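Notebook, conflict-of-interest declarations workshop
September, Friday, started writing this up at lunch

Second day on the declarations form and I'm really pleased with how it's going. We had the Stalow registry people in the room this morning plus three former magistrates, and they went at the draft like it was a crossword. Great energy, and far more red ink than I had hoped for!

What we tested: version 4 of the interests form for sitting judges. Each person got the same made-up judge (two rental flats, a brother-in-law in construction, a seat on the board of a choir) and filled in the form cold, without the guidance notes. Shirley kept time and I took notes on where pens stopped moving.

Where they stopped:

Section B, "other remunerated activity". Every table had a different idea of what counts. Teaching one evening a semester, yes or no? The Pinari code says yes if there is any fee, the old Stalow one says only if it is regular. We should just say any fee and be done with it.

Section C, family. The brother-in-law went missing on most of the forms. People read "close relatives" and stopped at spouse and kids. Frøydis thinks we should list the relatives by name of relationship and drop the general phrase altogether. I agree completely, and I want to try it on Addo's group before we touch the legal definition.

Section E, gifts. The threshold is 50 in the draft. One of the magistrates asked if that is per gift or per giver per year, and none of us at the front table had the same answer (Shirley laughed out loud, then wrote it on the wall in capitals). Per giver per year is my vote. Otherwise you can split a nice dinner into four small ones.

Timing was the lovely surprise. Median to finish was 19 minutes, and the old form took 63 in the spring test. Some of that is the shorter property section, so I don't want to brag yet. The two slowest were the ones who filled in Section C most fully, so a faster form could simply be a thinner one. Need to check completeness against time before anyone quotes that number.

Afternoon: the verification exercise. Pairs played the integrity office, with a finished declaration and an extract from the land register that didn't match it. What a good hour. Half the pairs wrote to the judge first and asked, half went straight to opening a file. The ones who asked got a workable explanation quicker, and the fake judge (Frøydis, enjoying herself far too much) kept changing her story with the others. Want a line in the manual saying a query letter comes first unless there is a complaint already on record.

Open question about who reads the query letters. If the court president signs them, then who writes to the court president? Stultungate had this exact hole in its rules and patched it by sending those to the appeals level. Ask Frøydis for the text.

To do before the next session:
Reword B and E, new relatives list for C.
Blank forms in larger type, the magistrates were squinting.
Shirley to type up the wall notes.
Me: completeness scores, all forms, both tests.
Send Addo the judge scenario and add a loan from a friend to it. I can't wait to see where people put that one, there are at least two boxes it could go in and I still haven't picked mine.
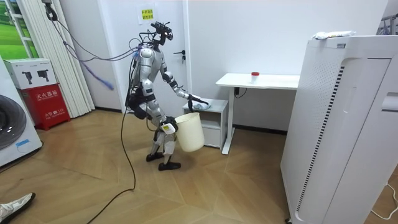
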